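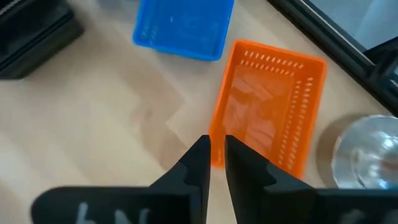 Re: Gripper budget for next year, before I sign anything

List home | Threads | Authors | Search | Subscribe

Print this message | E-mail this message

Posted Jun 24, 2024

Hi all,

Thanks for the replies so far, on list and off. I'm quoting the one that got me going, then my answers are underneath.

> Before you spend money on a second arm, what are you going to
> have it pick up? We bought ours first and thought about bins
> later, and then the bins we had were too stiff and too wide for
> the fingers. Also, did the Kunent quote include spare fingertips?
> Ours didn't, and we found out when the first pair wore down.
> What are you paying for the gripper by itself?

OK, so! Taking these out of order.

The gripper by itself is $2,327 from Kunent, a plain two-finger one in black, same as the one we already run. And no, the quote did not include spare fingertips. I wrote back the same afternoon and they added 2 pairs to the line without changing the price (ask, people, it costs you one email). The wrist camera bracket is still separate, and so is the cable, which I had completely forgotten about when I sent my boss the first number. That was a fun conversation.

On bins: we're on small plastic baskets now, the rectangular kind with slots in the walls, and I want to stay with them. The slots drain, and you can tell an orange one from a blue one clear across the room. My worry is more the glass. We have clear glass on the same tabletop as the baskets and the fingers come down pretty close to everything, so I've put in for softer tips as an option. Roveo sells a set that they say fits our mount. Has anybody run those for more than a month or two? I'd love to know if they hold up or go gummy.

The other thing I keep going back and forth on is light. Our bench gets sun across it in steps and patches, bright wood next to dark wood, and I can't decide whether that's a budget item (blinds, a lamp, maybe both) or something we just live with. Manolakis quoted us on a light panel and it was almost 33 percent of what the gripper costs, so for now it's sitting in the "maybe" column with the nicer chairs.

What I have on the sheet today:

- gripper, with the fingertips thrown in
- camera bracket and cable
- soft tips (if one of you talks me into them)
- 17 baskets, mixed colors, so we can stop washing the same few
- a service visit in October

I left the arm itself off. We can lease one through Panden and decide at the end of the term, and their rep was pretty relaxed about us mounting another company's gripper on it. I do want that in writing, though. If you've leased from them, did they charge you for the extra holes in the mounting plate? We drilled ours without thinking twice, and I'd hate to get a bill for it on a machine that has to go back.

The form goes in at the end of this week, so short answers are fine. I'd also take a used bracket off anybody's hands if it's been sitting in a drawer, and I'll pay the shipping.

Thanks again, you've already saved me one dumb purchase!

Previous message | Next message | Back to top

Contact the list owner | Copyright remains with the authors of each message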